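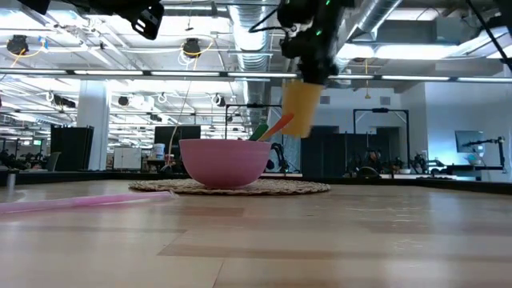 工单分类:现场支持 / 开放日演示

工单号:578
站点:Zondcombe 演示厅
设备:双臂餐具整理工位
状态:观察中

问题描述:
开放日上午场,Elavley 任务脚本跑到拿杯子那一步停住,夹爪合着不放,界面报“等待位姿确认”。当时有一批 Lindau 来的参观者在旁边看,操作员按了暂停,手动退回起始位。上午一共出现2次,都停在同一步。

排查记录:
1. 先看日志,两次都是超时,上限200毫秒。没有碰撞记录,也没有过流。
2. 怀疑夹爪零位跑了,重新回零,偏差在允许范围内,排除。
3. 换了一根通讯线,空跑14遍没复现。摆上餐具再跑,第三遍又停了,所以线不是原因,原线已装回。
4. 对照 Admasu 那边的配置,发现演示厅这台还在用旧的杯子模板,颜色阈值偏窄。 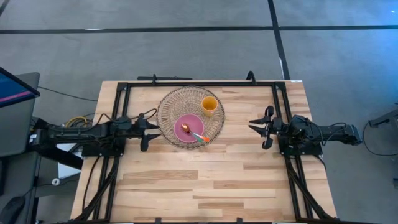
模板更新后把超时上限也放宽了一档,两条臂都重新加载参数。重启控制程序之前要先退到起始位,不然左臂会报限位,这个跟本单无关,另开单处理。

下午场照常演示,到收场没有再报。有参观者问能不能换自己带的杯子试,目前不支持,需要重新录模板。

待办:
- 旧模板从演示厅主机上删掉,免得下次又被选中
- 把新参数同步给 Lindau
- 7月下一场开放日前再完整跑一轮,没问题就关单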